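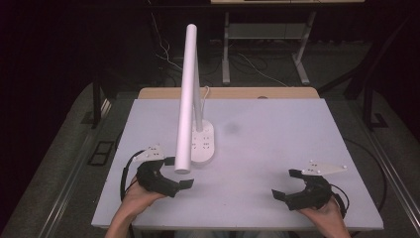

I'd been meaning to talk to Reda Salem for ages. She mends lamps in a narrow shop on the main street of Risside, two doors up from the bakery, and she's been at it for 20 years. When I finally got there one afternoon in June she had the kettle on and a plate of date biscuits out, so of course I stayed much longer than I'd planned!

She didn't set out to do this. Her first job was in the office at Ultham, a lighting wholesaler, where she answered the phone and typed up returns. "People would send back a perfectly good lamp with a dodgy switch," she told me, "and it'd go straight in the skip. I used to take them home on the bus. My mum was furious. We had 14 lamps in the hallway at one point."

A fellow in the warehouse taught her to rewire a plug, then she did a proper electrical course at night (three years of it, with a toddler at home) and eventually took over the lease on what had been a shoe shop. You can still see the old shelves. They're full of shades now.

I asked what comes through the door most. "Desk lamps," she said straight away. "Desk lamps and your nan's standard lamp. The desk ones get bent up and down all day, so the cable goes where it flexes. The old ones have just got tired."

Her favourite job was a brass reading lamp from the Sirent Hotel, back when they were clearing out the rooms. The manager brought in one to see if it was worth saving, and then he brought in the rest. She worked on them all winter. "I dreamed in brass," she said. "I never want to smell that polish again, and I'd do it tomorrow."

We got onto colour, which I hadn't realised was such a sore point. Reda can't stand a cold bulb in a lounge room. She'll sell you one for a workbench or a sewing table, but if you tell her it's for beside the couch she'll try to talk you out of it. I confessed to having one in my own bedroom and got a very long look.

She now has an apprentice, Shawky, who came in to ask about a fuse and kept coming back. He does the fiddly soldering, she does the customers and the rewiring, and they argue about the radio.

Is she thinking of slowing down? "Ask me when I've cleared the back room," she said, and took me through to see it. Lamps to the ceiling, each with a paper tag tied on. I came home with a little green one for the hall, and she made me promise to put a warm bulb in it.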